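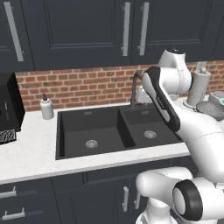 Re: [teleop-users] faucet task, hand guiding or remote?
Aug 9, 2022

Hi all,

Quoting the bit I'm answering, the rest was getting long:

> We're on the Rakau kitchen set and want demos for turning the faucet
> on and off. Is anybody still moving the arm by hand, or has everyone
> gone to remote control? Our hand-guided ones look fine on playback
> but the policy stalls near the spout.

We did both at Kelldale, and I'd go remote for this one. In the simulated kitchen you can't grab the arm anyway, so we'd been dragging the real one around and replaying the joint angles in sim – and the replays kept putting the elbow in places no operator would ever choose (mine were the worst, I admit it!). Once we switched to the Baumgart controller, with two people taking turns, we got 660 demos we were happy to train on.

The stalling sounds familiar. The forearm hides a good part of the faucet from the shoulder-side view, so try adding a second view from over the left basin before you re-record anything. Also check for long pauses at the start of each demo. Ours had loads, and the policy learned to sit there beautifully.

Does the Arkik exporter still drop the gripper channel if you trim a file? I gave up on it in the spring and would love to hear it's fixed.

Cheers from Kelldale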